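Arm clips the lower shelf on the shoe rack task, but only on the right side

Posted September 2, 2019 by Valquíria Portela

We run a single arm with a multi-finger hand in front of a small wooden shoe rack. The rack has a top board, one shelf under it, and open floor below that. The job is to take pairs out and put them back in the same spots. Stereo camera, fixed mount, black curtain behind the rack. The controller is a Curel.

Top board is fine. Left side is fine at every level. On the right side the hand touches the front edge of the lower shelf when it goes in for the pair on the floor, and the controller stops with a force fault. It ran clean from January until we moved the cell to the other end of the building. Since the move I get a fault on 7 runs out of 25.

I have redone the hand-eye calibration twice. Residuals look normal. I checked the finger pads and the wrist bolts. What else should I look at?

dollotberg_cell2

Recalibrate the camera. Nine times out of ten it's the camera.

Mao

She said she did that twice.

If the left side is good and the right side is bad, I would look at the rack before the arm. Hand-eye calibration tells you where the camera is compared to the arm. It says nothing about where the rack is if you taught the rack as a fixed frame, and from your post it sounds like you did. When you moved the cell somebody set the rack down by eye. A small rotation won't show near the corner you line up with, but it grows toward the far end.

What I do on ours:

Jog the arm clear and drop to manual speed.
Put a pointer in the hand, or tape a stiff rod to one finger if you don't have a pointer that fits.
Touch the front left and front right corners of the top board, then the same two corners on the lower shelf. Write down all four.
Compare with the taught frame. If the depth is off more at the right than at the left, the rack is turned. If the shelf is off and the top board isn't, the shelf has sagged or was put back in the wrong holes.
Reteach the frame, then mark the feet on the floor with tape.

Also check the cables. On a layout like this the cable loop lies on the floor to one side of the base, and if it drags when the arm reaches low and right you get a force reading that looks like contact. Tie it back with some slack and run the same move with no rack there.

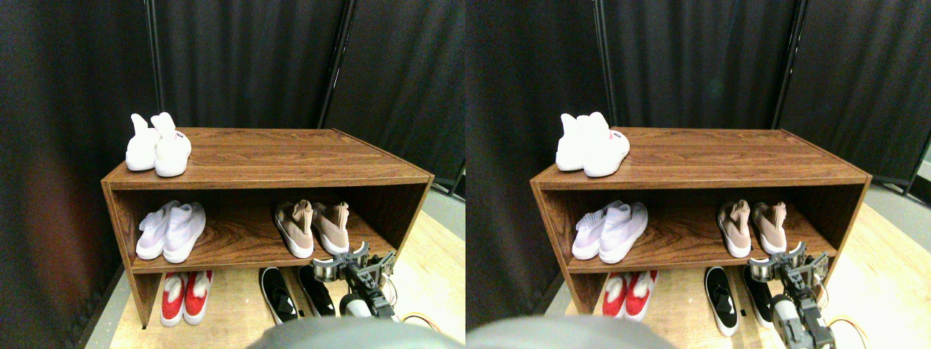

After that I would raise the approach height for the top and shelf pairs and leave the floor pairs with their own low approach. One shared approach for all three levels is asking for trouble. We had one, and we replaced two sets of fingertips before we split it up. Our force limit is left at the factory setting. Don't raise yours to make the fault go away, you will just bend something.

Drulwood

Agree with Mao on the frame. One thing to add: we re-touch the corners every 1,000 cycles whether it faults or not, and wipe the finger ridges at the same time. Dust off the shoe soles builds up in there and the grip gets worse slowly. Use a dry brush. Solvent made our pads go hard.

Valquíria Portela

It was the rack. Right front corner was 7 mm closer to the arm than the taught frame, left corner was good. Retaught it and taped the feet. No faults in the 25 runs since. I tied the cable back too but I don't think that was part of it. Splitting the approaches is next.

Last updated by a moderator: spelling in title fixed

Contact us | Copyright, all posts belong to their authors | Back to top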